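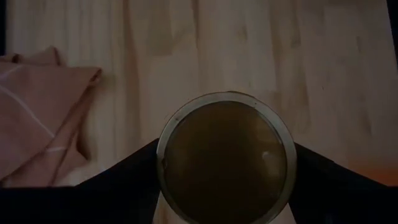

## Old oil finish on a table top feels sticky in humid weather – strip it or leave it?

Asked May 8, 2018 in Finishes & Repairs

I bought a used dining table last year. The seller said it had been finished with Mathur hard oil, two coats, and that it was a few years old. Over the winter it was fine. Now that the weather has turned damp, the top grabs at anything left on it. Paper sticks a little and place mats leave a dull outline when you lift them.

What I have tried so far:

- Wiping down with warm water and a drop of dish soap. Better for a day or two, then the same again.
- Mineral spirits on a small area near one end. The rag came away yellowish brown and that area is less sticky, but it looks dry and lighter than the rest.

The legs and apron are fine. It is only the top, and it is worst where people sit. I don't want to sand the whole thing if I can avoid it, as I have no garage and would be doing it in the dining room. Can I just put more oil over it?

### 3 answers

**Answer 1** (accepted, 14 votes)

Don't add oil yet. Fresh oil over a gummy layer stays gummy.

You probably have two things going on. One is skin oil and food grease, which softens an oil finish over time. That explains why it is worst at the seats. The other is that somebody may have put the second coat on too thick and not wiped off the extra. The yellowish brown on your rag could be either one.

I would do it in this order:

1. Open the windows. Wipe the whole top with mineral spirits, working in sections and changing rags often. Keep going until the rag stays mostly clean.
2. Let it sit overnight.
3. Rub lightly with a gray abrasive pad, with the grain. If the pad loads up with gum, go back to step 1.
4. When it feels smooth and dry to the hand, wipe on a thin coat of oil. Wait the time on the can, usually 15 minutes or so, then wipe off everything that will come off.
5. Keep mats and dishes off it for a week.

The light area you made should blend in at step 4. If it still shows, give the whole top a second thin coat the next day.

Lay the oily rags out flat outdoors to dry before you throw them away. A pile of them can catch fire by itself.

> Comment: Is the gray pad the same as steel wool?
>
> Comment: No, it is the plastic kind. Steel wool works but leaves bits in the grain, and those can rust later.

**Answer 2** (6 votes)

I had the same trouble with a desk from the Barthorpe secondhand store. Mineral spirits did nothing for me, so I ended up sanding. 120 grit, then 200-something – whatever the store had. It was dusty but the top was done in an afternoon. I hung a sheet over the doorway and ran a vacuum next to the sander. If the cleaning doesn't work, sanding indoors can be done.

Make sure it isn't veneer first. Look at the end of the top and see if the grain carries over the edge.

**Answer 3** (0 votes)

Drerkska wax. Fixed mine.

> Comment: Wax over a sticky finish will only hide it for a while, and then you have to get the wax off too.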